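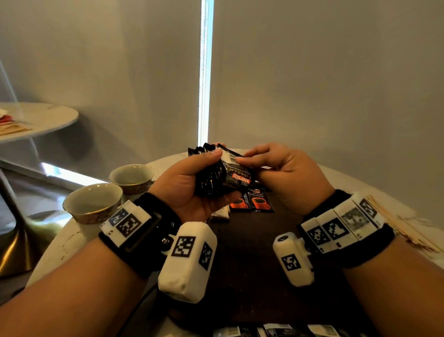 Our project set out to answer a question that sounds much simpler than it is: could a machine, of the sort a small guest house might one day afford, be trusted to tidy and restock the tea and coffee table? We chose this chore over hoovering or folding sheets because it is small enough to think about properly, and because all of us had done it at home without giving it a single thought. Take the business of getting one coffee sachet away from a stack. The left hand holds the stack from below and the side with its thumb across the front, while the right pinches the top edge of the front packet, and all the real work is in how hard each hand presses. The packets are flat, black and very nearly the same as one another, so a camera gets little help in telling where one stops and the next begins. We had put this down as the easy step in our July plan!

Our first job was to break the chore into moves. We ended up with 33, which surprised us, and we argued for a whole afternoon over whether "straighten the packet" should count as a move or just be part of letting go. (It counts. We are still not all happy.) We then wrote a planner, which we called Fliswood, and ran it in simulation with a two-fingered gripper. Over 300 simulated tries at taking one sachet from a stack and standing it on a tray, it managed 194. Most of the rest were double picks, and a few were sachets that folded over as they were set down – in a kinder mood we might have let those pass, but a guest would notice.

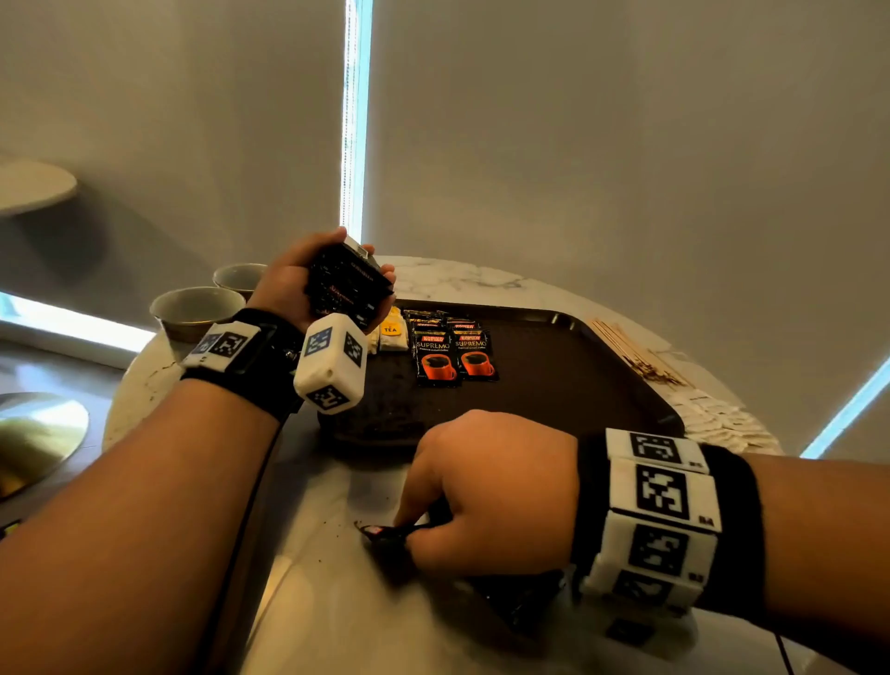
Figure 2. Sachets standing on the tray, with stirring sticks at its right end.

The layout matters more than we had expected. Coffee is propped up in a row, tea bag envelopes stand to the left of it, and the wooden sticks lie in a bundle that has no tidy edge to grip. The small white paper sachets off to the right are in a loose pile, and our planner has no idea what to do with a pile. It also has no notion of crumbs. There is a small patch of them on the marble, and a person would deal with that on the way past, whereas Fliswood only knows the things we listed for it.

So can machines do this yet? From what we found, partly. Placing a cup or carrying a tray seems within reach, and we would happily try both next term. Thin packets in a stack are another matter, and anything loose or spilled is further off still. We would like to repeat the runs with a suction tip, and to let the simulated foil bend, as ours was stiff as card and probably flattered our score.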